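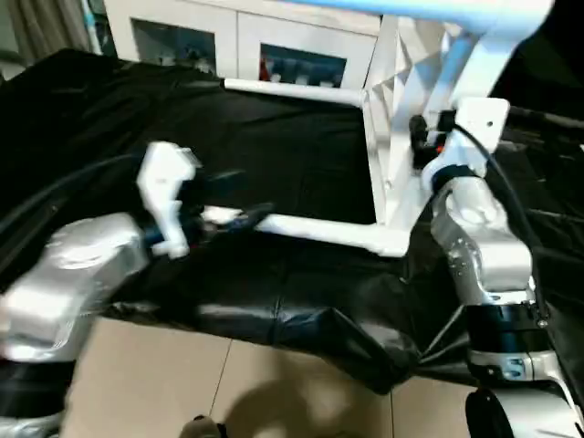 Too many leading men and hardly a leading woman till the fourth week, Triin Ots wrote on her feedback slip after the July screening, and could we please stop the clips before the person introducing them gives away the ending. Fair on both. Starting with it because it has changed what we're doing with the rest of the money, see further down.

Ladeo: from the telly to the pictures
Progress report to Cadar
August 12, 2018

Sorry this is a bit rushed, the programme for autumn went to print this morning and I've been on the phone to the printers since breakfast.

Where we are

Podcast is running, screenings are running, website is up but ugly. The idea hasn't changed since the application: film stars who began in children's and teen telly, what they were like before the haircuts got expensive, and why people who watched them back then feel they own a bit of them. That last part has turned into the best part. We thought listeners would want trivia. What they send in is stories about being twelve and off school with tonsillitis and falling in love with whoever played the lifeguard's brother.

Episodes out so far cover the soaps, the Saturday morning shows, the Australian imports and the school dramas. The school dramas one did best by miles. It has the longest bit of somebody's mum in it, which may be why.

Still to record: child actors who stopped and are glad they did. Slow going. People who've left the business don't answer emails from people who are making programmes about the business. We have one definite yes and one "maybe after the summer".

Screenings

All at the Lavoie, small room upstairs. Format is an old episode or two, a break, then the feature. Total through the door to the end of July is 151. Below what we put in the application and I'd rather say so here than have you find it in the table. The first night was thin (heatwave, football). The July night was full and we turned a few away at the stairs, which felt awful.

The break matters more than we planned for. People want to talk after the old episode, they want to say which one they fancied and who their sister fancied. We'd given it ten minutes. It now gets as long as the bar will let us have, and the feature goes up late, and the only complaints have been about last buses. Will start earlier from September.

The Lavoie have been good. They did drop the hire charge once when the projector lamp went and we had to show the second half of the feature on the spare, very yellow, everybody looked seasick. Lamp since replaced at their cost. 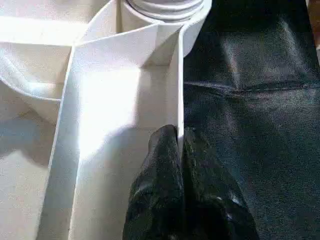

Gripper and folded white panel, close up.

Rights and clips

The headache. Old telly is much harder to clear than films. A feature, you ring the distributor and pay. An episode of a teen series made by a company that was bought by a company that was wound up, you can spend weeks and end up talking to someone's nephew. We've used Disov for the clearances as agreed and they are thorough but not quick. Three episodes we wanted for the summer didn't come through and we swapped in others. One of the swaps was better than what it replaced. One was dreadful, a Christmas special in the middle of July, and got the biggest laugh of the season for the wrong reasons.

For the podcast we've mostly stopped using clips and just have people do the lines from memory. Cheaper, and they get them wrong in interesting ways.

Money

Spent to date: 3230 pounds. Biggest lump is clearances, then room hire, then the sound editing. Printing is under because we only did the one flyer. Travel is under as well, I've been doing interviews over the phone where the person has a decent line. Receipts are with the spreadsheet you already have, the one with the blue tab. There's a line marked "misc" that is biscuits and a replacement microphone cable, I'll split it out.

We'd like to move what's left in travel over to clearances. Could you let me know if that needs a form or if an email will do.

What people said

Slips handed in so far come to 41. I'd hoped for more but pens went missing. Mostly kind. A good many ask for one particular boat-school comedy which we can't get for love nor money. Several say the chairs upstairs at the Lavoie are hard. A couple of people said they'd come on thier own and ended up sitting with strangers at the break, and came back with them the next time.

Less good: one person found the introductions smug. Listened back to the recording and yes, there's a tone. We were being clever about shows that people in the room plainly love. Have asked everyone doing intros to say at least one thing they like about it and mean it. Spoilers now banned.

On the leading men point, Triin Ots is right and it was there in our own running order if we'd looked. We'd picked by who is most famous now, and who is most famous now from that crop is men with nice jawlines. The girls in the same shows often had the better parts at the time. So the autumn is rebuilt around them. Two of the features change, and the October episode becomes a long one on what happened to the best friend, there's always a best friend, she's always funnier.
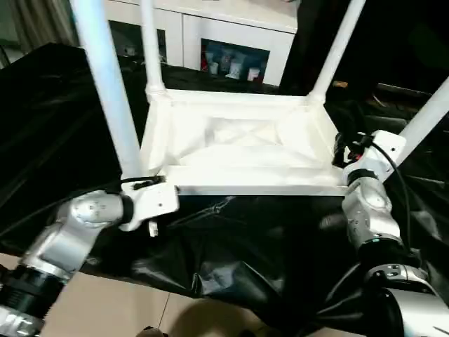

White stool, upside down.

Next

September: recording the best friend episode, first autumn screening, earlier start.
October: long episode out. Second screening. Ask the Lavoie about cushions.
November: the last screening, audience vote on the feature from a list we've already cleared (learnt that one the hard way).
After that the write-up for you, and transcripts on the site for anyone who'd rather read.

Things that could go wrong: Disov not clearing the November episode in time. Have a backup, not a Christmas one. The definite yes turning into a no. Me losing my voice again as in June, in which case somebody else will have to present and the tone problem may sort itself out.

Things we said we'd do and haven't: the school workshop. The teacher we'd lined up has moved and the new one hasn't replied. I'll try agian once term starts. If there's no joy by half term I'd suggest putting that money into a second full-length episode, but will ask you first.

Also owed to you: the logo on the website is the old Cadar one. Will change it tonight. New programme has the right one, I checked the proof twice.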